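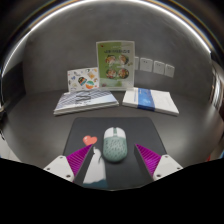 Can Robots Do Chores Yet?
Robots at Work: a reading page for ages 8 to 11
Zernport Children's Science Library
Updated 13/08/2023

Machines already do some jobs around the house. A dishwasher washes plates. A robot vacuum rolls across the floor and picks up crumbs. Each of these machines was built for one job. Tidying a desk is a different kind of work, made up of many small jobs that change from day to day.

What makes tidying hard?

Suppose you are asked to clear a desk. You see a computer mouse, and you know what it is even if you have never seen that color before. You know that it belongs on the mouse pad. If there is a picture printed on the pad, you do not try to pick the picture up. A robot has to learn all of this.

Next comes the grip. A mouse is smooth and rounded, and it can slip if it is held in the wrong place. A stack of magazines is another problem. If a robot squeezes only the top one, the rest may slide apart. Your fingers feel this happening and change their hold before you have time to think. Many robots have only 2 fingers, and some cannot feel anything at all.

How do robots learn?

One way is by practice. People do a task again and again while a camera and sensors record each movement. A computer then studies the recordings and looks for patterns, such as where to hold an object and when to let go.

At the Brellier Workshop in Zernport, a team recorded 583 short desk tasks, including moving a mouse, straightening papers and standing up a card. The team hopes to reach 1000 by December. In an early test, its robot finished 70 of every 100 tasks without help. "It does well on a desk it knows," says Toon De Haan, who leads the team. "When we move it to a new desk, it makes more mistakes."

What about stores?

Shops have chores too. Shelves must be filled, and boxes must be opened and flattened. At the Drommont store, a machine named Nakpan travels the aisles at night and checks for empty shelves. It cannot fill them. Workers do that in the morning - and they also pick up anything that has fallen on the floor.

So, can they do chores yet?

Some chores, in some places. Robots work best when objects stay where they are expected to be. Homes are seldom like that, and most household chores are still done by people.

Words to know

Gripper: the part of a robot that holds things.
Sensor: a part that measures something, such as light or pressure.
Task: one piece of work with a start and an end.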